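Notebook, ward call-bell work, May

Back from the second visit to Clestoven. Writing this up before I talk myself into liking the results.

The claim from Bolport is that their new bell panel cuts the time a patient waits for someone to come. Their leaflet says so in large type. What the panel records is the time until the bell is cancelled, and any bell can be cancelled from the desk without a soul going near the bed. I asked twice whether the log tells the two apart. First answer was yes. Second answer was that it will in the next version.

We pulled 700 calls from the night log. Of those, 325 were cancelled at the desk. No idea what happened next in any of them. Could be a nurse got up straight away, could be the patient gave up and went back to sleep. The log is silent and the leaflet counts every one as answered.

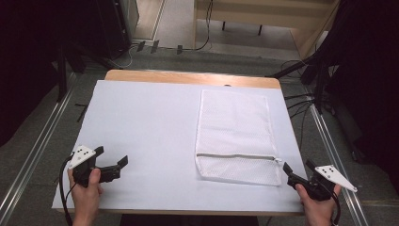
Photo: Flalton workshop

Tried the bench panel again after lunch. Pressed the bell 100 times with the cord pulled straight down, and it registered every press. Pulled sideways, the way you would if you were lying on your side and half asleep, it missed 2. Doesn't sound like much. I'd still like to know who those two would have been on a real night, and the supplier's test sheet only has the straight pull on it.

Also not happy about the light over the door. It goes off when the bell is cancelled, so a call cleared at the desk leaves nothing showing in the corridor. The old Barros panels kept the light on until somebody pressed the button by the bed. Clumsy, and the staff moaned about it, but you could walk down the ward and see who was waiting. I was told this was "feedback the new design responds to". Hm.

To do:
- ask for the raw log, not the summary
- repeat the sideways pull with a longer cord
- find out whether the bedside button can be made the only way to cancel at night
- get the old Barros figures out of the cupboard, if they're still readable

Not signing the trial sheet until the first and third are done. Cord clamp on the bench rig is slipping again, tighten it before anyone uses it.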